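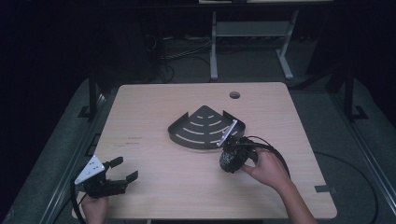

A person uses two hand-held grippers at a table with a black metal corner shelf on it.

Rules for Robots at Work

Robots have rules, and so do the people who work near them. Many of the rules are about keeping fingers, toes and heads safe.

Rule 1: Keep the path clear.
A robot arm can swing a long way. At the Istside workshop, yellow lines on the floor show how far each arm can reach. You stay 80 centimeters outside the line while the arm is on.

Rule 2: Know where the stop button is.
It is big and red. Anyone may press it, even a visitor. Pressing it by mistake is fine – the robot can be started again later.

Rule 3: Watch the cables.
Grippers often have cables for power or signals. Before starting, workers check that a cable has room to move and will not get pulled tight.

Rule 4: Squeeze gently.
A gripper is a kind of mechanical hand. Metal parts can take a firm grip, but an egg cannot. Workers try a soft grip first and make it stronger a little at a time.

Rule 5: Write it down.
The Istside checklist has 11 steps. If something goes wrong, it goes in the logbook before work starts again.

Who makes the rules? Some come from the workshop itself. Others are called standards. A standard is a set of rules that many companies agree to follow, so a robot built in one country can be used safely in another.

Last updated: June

This site uses cookies. Ask a grown-up before you change the settings.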